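Why I do not trust the willpower score

Since spring I see the same claim in many places: our self-control is like a battery, and by the afternoon the battery is empty. The company Nivance even sells a short test which gives every employee a willpower score from 1 to 50. My office in Bukisia bought it, and I had to fill it in on a Tuesday.

I have read the report behind this test. It is based on 400 people, but they were followed for only 14 days, and they judged themselves. A person who is tired will of course write that she feels weak. This tells us about her mood. I am not sure it tells us about her character. 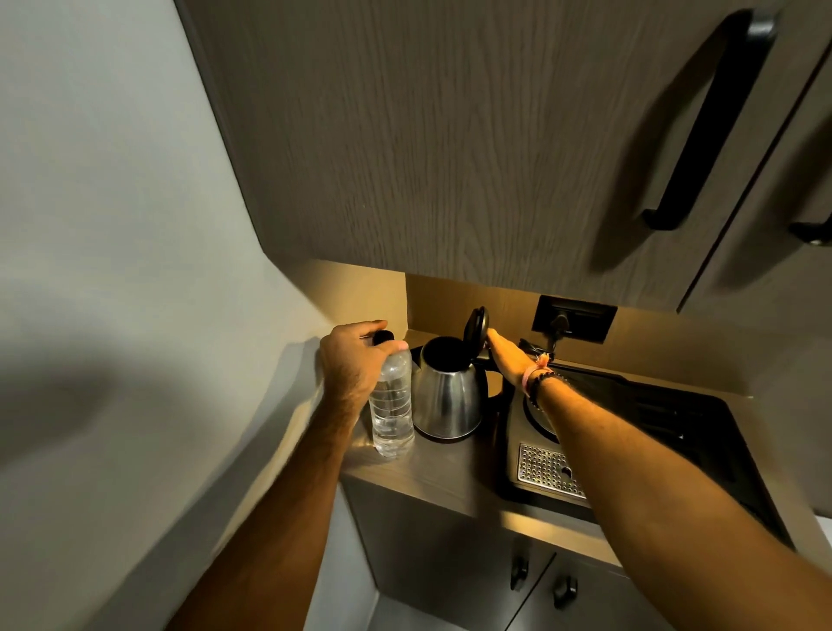

A water bottle and a kettle on the kitchenette counter.

My second doubt is about the situation. When the sweets are kept in a far room, people eat fewer of them. Did their will become stronger? I think the room did the work. A score puts all the weight on the person and forgets the shift plan, the noise and the salary.

I do not say that such research is useless. I would only ask that Nivance publish the full questions and repeat the study over 4 months. Until then, a manager should not see my number, and I will not ask to see his.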